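How do I keep bright chrome trim shiny?
Prumley Home Help

zunel41
I've got a glossy dark piece with a silver strip running down it and I love the thing! But every wipe leaves streaks, and they show like crazy on the dark part. What do you all use?

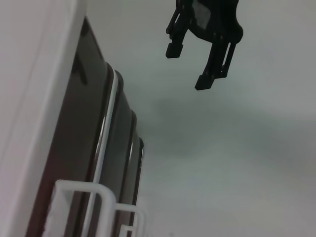

Cherkaoui
Microfiber, barely damp, then a dry one right after. Go the long way, with the strip. Mine gleams!!

traline9
Vinegar maybe? Works on my faucet.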